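**Relatório de projeto — Suplementação de creatina em praticantes de treino de força**
Autores: Roya Mahmoudi, Prasert Phetsri
Orientação: Uthai Ratanaporn

## 2. Métodos

A amostra foi recrutada no ginásio Nonero em novembro. De 128 inscritos, 100 cumpriram os critérios de inclusão: mais de dois anos de treino regular e nenhuma suplementação nos três meses anteriores. Os participantes foram divididos em dois grupos iguais, creatina mono-hidratada (5 g/dia) e placebo (maltodextrina), durante oito semanas.

A ingestão alimentar foi registada em diário. Excluíram-se da análise os dias com valor energético declarado superior a 3000 kcal sem discriminação das refeições.
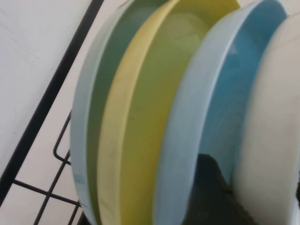
A força máxima foi avaliada no supino e no agachamento (1RM), sempre às 18h00, com o mesmo avaliador — exceto na quarta semana, em que Boonsong Kongkaew substituiu o segundo autor. Obtiveram-se 1592 registos válidos de carga.

## 3. Resultados

O 1RM no agachamento aumentou em ambos os grupos, com diferença média de 4,1 kg a favor da creatina. No supino a diferença não foi significativa (p = 0,09). A massa corporal subiu 1,2 kg no grupo suplementado; sem bioimpedância, não é possível separar água de massa magra.

## 4. Limitações

A adesão foi autodeclarada. A distribuição por sexo ficou desequilibrada, o que impediu a análise por subgrupos prevista no protocolo inicial.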